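## 4. Recording your sorting examples

By now both arms should be bolted to the front rail, powered, and answering politely when you move the leaders. If one of them still drifts, please go back to section 3 before you carry on. A drifting arm makes for very tiring recording, and the examples will be poor ones.

The sorting task is the one we suggest for your first set on the Akoleo bench. The arms pick up small nuts, bolts and spacers from the floor and put them into the compartments of the organiser tray. It sounds a dull little job, but it teaches the system a great deal about careful gripping, and most people grow rather fond of it!

1. Lay the tray towards the back of the floor. It needn't be square to the walls, and we would like you to turn it a little between recordings.
2. Tip a small heap of hardware on to the middle of the floor, where both grippers can reach it. Let the pieces fall as they like.
3. Bring both arms to their resting pose, open Geto on the computer and choose **New episode**.
4. Wait for the tone, then begin. Work at the pace you would use if you were showing a child how to do it.
5. When the last piece is in, return both arms to rest and press **Keep**. If you fumbled badly, press **Discard** and have another go.

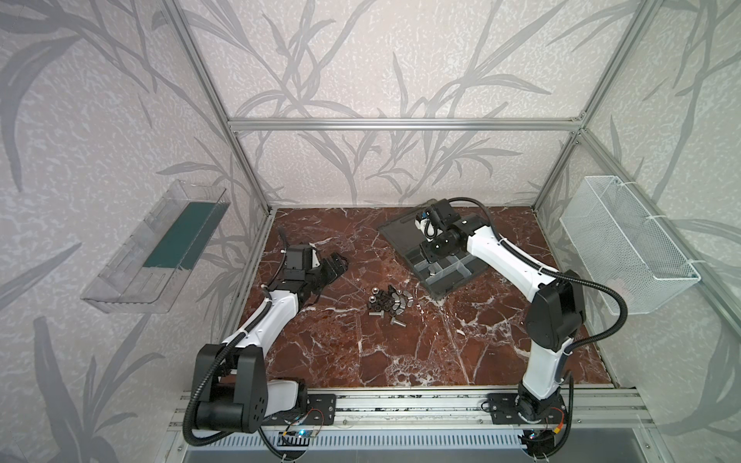
*Fig. 4.1. Sorting task, right gripper over the tray and hardware in the middle of the floor.*

> **Note:** A small fumble that you put right yourself (a bolt that slips and is picked up again, say) is well worth keeping. The system needs to see how a mistake is mended.

> **Caution:** Keep your hands out of the enclosure while an episode is open. If a piece rolls somewhere awkward, pause first, wait for the arms to hold still, and then reach in.

### 4.1 How many is enough?

We are asked this more than anything else. Our own Utance set was 469 kept episodes, recorded over a good part of May, and the arms were doing passable work well before we got that far. For a first try, 53 will give you something to look at. If you mean to share your set through the Levchenko library, please aim for 1000, and spread them between several people if you can, as everyone has their own way of turning a wrist.

6. After each sitting, play back a handful of episodes in Geto and check that picture and arm movement keep in step.
7. Copy the day's folder to your second drive before you switch off.

*Section last revised 4 Jun 2021.*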